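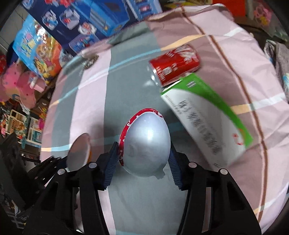

The swap table in Grurden opens again in June, and before it opens we have the usual work of sorting what families gave to us. This year I did the first sorting on a bed, because the tables at Nivudari were all taken, and I can recommend it to anyone who has small round things to sort. An egg does not roll far on a mattress. The big silver-white plastic egg was on the plaid sheet with a red drinks can and a white box with a green top, so you understand how mixed the donations are when they arrive. Toys come together with groceries, and everything must find its right place before we can put a label on it.

We work with three groups. The first is toys still in their package, and these go directly to the shelf. The second is loose toys, which we wipe with a damp cloth and leave to dry overnight. The third is everything that is not a toy. Food and drinks go to the pantry corner at Tsao, where they check the dates, so please do not put them in the toy bags if you can avoid it.

Plastic eggs need a little more attention. Many of them are made to open, and small parts can hide inside for years. Please open each egg at home, look inside, and close it again before you bring it. If you have the stand that belongs to the egg, tie the two together with a ribbon or put them in one clear bag. Last year we had 16 stands and could not find a partner for most of them, and it was a pity – some were very pretty.

For soft and fluffy toys the rule stays the same as before: washed, dry, and without loose buttons or eyes. Dollhouses are welcome also when the furniture is missing. Puzzles we accept only if you have made them one time to the end.

You can bring bags to the Teno entrance between 3 and 6 in the afternoon. Each family may bring up to 24 pieces and take home the same number. We have space for 30 boxes on the shelves, and when they are full we must close the list until the next swap. If your box is heavy, please use two smaller ones. The stairs at Teno are narrow and the elevator is still not repaired.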